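Repair benches get a helping hand at Nillside

Old office computers are getting a second life at the Nillside workshop, and since July they've had some unusual help. Trandine, the refurbishing outfit that runs the benches there, has been teaching a robot arm to work inside desktop towers, and the teaching is done entirely by people showing it how.

There's no typing in of positions and no long list of rules. An operator takes the controls, watches the arm, and steers it through the job: down into the case, over to the part, close the gripper, lift, back out again. Every move is recorded. Then the case is shifted a little and the operator does it all over again. The crew had set themselves a target of 186 good recordings for the memory job alone, and they passed it on Friday afternoon with enough time left to start on the next one!

Memory came first for a reason any home tinkerer will understand. The modules sit close to everything else on the board, the clips at the ends are fiddly, and a crooked pull can spoil a slot. People do it by feel. Getting that feel across to a machine through a set of controls is the hard part, and it's a real pleasure to watch someone who has got good at it.
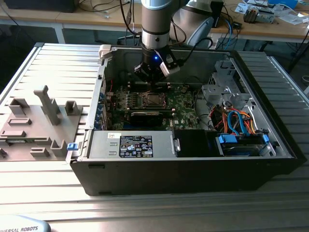

New operators start slow. Trandine gives each of them 20 practice runs that don't count toward the total, and most people spend the first few learning how far a small nudge of the hand will carry the gripper. After that something clicks. One of the bench technicians, who has been pulling apart computers for most of her working life, said she stopped thinking about the controls by her second morning and was back to thinking about the computer.

The bad runs aren't all thrown away, either. If the gripper comes in at a poor angle and the operator backs off and tries again, that recording is kept and labelled as a recovery. The team reckons those are some of the most useful ones they have, as they show the arm what to do when the first go is a bit off centre.

Mwaipopo, the software shop handling the training side, takes the recordings away in batches and sends back a new version for the bench to try. The latest one is being tested on a mix of cases, with an operator standing by to take over at any point. When they do step in, that gets recorded as well.

There's plenty to practise on. Trandine has 980 retired towers waiting in its storage bay at Ziltholm, in all sorts of makes and layouts, and a truckload comes over whenever the shelves get low. Power connectors are next on the list, followed by drives.

Visitors are welcome to watch the sessions from the front counter, which run until 8 most evenings.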